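Codomlow Kitchen Chores, Simulated Split
Data card, revised 13 Nov 2020

Summary

Codomlow is a collection of simulated two-handed kitchen episodes prepared by the Erketti group to measure how far current control policies are from doing ordinary household work. This card covers the tabletop food-handling portion. Shop-floor tasks (bin sorting, fastener kitting) are distributed separately under the name Alcaraz and have their own card.

Contents

The release holds 1,599 episodes, of which 298 are reserved for evaluation. Each episode carries joint states for both arms, hand commands, one rendered colour view and a short written instruction. Episodes are capped at 60 seconds. Object positions, table finish and lighting are varied between episodes; the arms and hands are not.

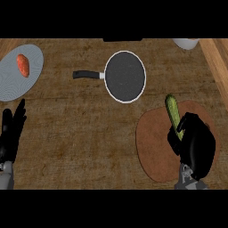

Figure 1. Rendered view, produce handling. The right hand grips a cucumber at the cutting board; the left hand is open and empty.

Task families

Produce handling: moving vegetables among plates, boards and pans.
Cookware handling: lifting or turning a pan by its handle.
Clearing: returning items to a designated area of the table.

Cutting, peeling and heating are outside the scope of this release. A cutting board may be present as a surface on which to set food down.

Scoring

An episode is scored as complete when the named object is at rest in its target region and both hands have released it. Evaluators should run 3 seeds per policy and report each one separately. Partial credit is not awarded. Dropped objects are logged under a separate code and must not be merged with time-outs.

Interpretation

Results on this split should not be cited as evidence that a machine can prepare a meal or tidy a household kitchen. Contact and friction are approximated, produce is modelled as rigid, and there are no people or pets in the workspace. The baseline policy, Flurneo, favours the right hand in produce handling, and users are advised to report results by hand.

Known issues

Episodes generated before June record wrist torque in the wrong sign for the left arm. A correction script is in the tools folder.
Some objects near the far side of the table are only partly visible in the rendered view.

Licence

Non-commercial research use. Redistribution of modified episodes requires a changed version label and a copy of this card.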